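How to budget for a two-arm robot setup for household task work

A price list for a two-arm robot tells you what the arms cost. It leaves out most of what you'll spend before the arms do a day's work. These are the steps we follow at Merent when we cost a new station, written for small labs and workshops buying their first one.

Step 1. Write down the task before you ask for a quote

Pick one task and describe it in plain words. "Laundry" is too wide. "Open the washer door, hold it, move clothes from a basket on the floor into the drum" is a task you can price. It tells you the lowest and highest points the grippers have to reach, whether you need one arm or two, and what the arms will push against.

Loading a front loader is a good test of a quote. The basket sits at floor level, so ask each supplier for the reach with the arms at their lowest mounting height. Many brochures only give it at bench height.

Step 2. Split the budget into four lines

1. Arms and grippers.
2. Mounts, brackets, cables and cameras.
3. The appliances and props.
4. Setup time and spares.

Our last plan (we called it Braltunitz) came in over on line 2 and under on line 1. We had allowed for the main brackets and forgotten the cable runs, strain relief and spare connectors. Those small parts came to $2602 by the time the station was running. Put a real figure on line 2, even if it's a guess, and update it when the orders go in.

Step 3. Decide what to print and what to buy

Printed brackets are cheap and quick to change, and you will change them. Print them for wrist cameras and cable guides. Buy anything that carries the weight of an arm. Use one bright filament colour for every printed part so you can spot a cracked or missing one from across the room.

If you don't own a printer, get a price from a local shop for two full sets. One goes on the robot and the other goes in the drawer.

Step 4. Buy the appliance early

Order the washer before you finalize the mounting height. Measure the door swing, the height of the drum opening and the distance the door sticks out when it's fully open. The open door takes up a lot of the space the arms want to use, and one arm may spend the whole task keeping it out of the way. 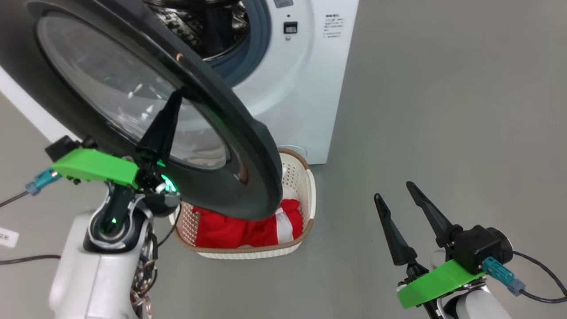 Left gripper at the washer door, right gripper open, basket on the floor between the two arms.

A used machine is fine if you aren't running water. Check the hinge and the door seal, and leave the hoses off the order.

Step 5. Plan the cables and the floor

Measure cable runs with the arms stretched out, then add slack. Budget for floor covers anywhere a person walks. We ask for a smooth, level floor and a separate circuit for the arms, and we get the electrician's quote in the same week as the robot quote.

Step 6. Allow for time

Our last station took 41 working hours from unpacking to the first usable run. Mounting was the short part. Most of the hours went to calibration and to moving things a few centimetres and trying again. Cost those hours at your normal labour rate and put them on line 4.

Ask about lead times for grippers and fingers separately from the arms. Awan quoted us for both on one sheet, but the fingers shipped a month later.

Comments

Our quote from Climen had cables listed as "included" and they were far too short for a floor task. Worth getting the lengths in writing.

Does line 3 cover clothes? We went through more than I expected and had nowhere to charge them.

Reply from Merent: Yes, put them under props. We buy second-hand.

Would have liked a note on insurance. Our building wanted a separate form for the arms.

Contact us | © Merent | Back to top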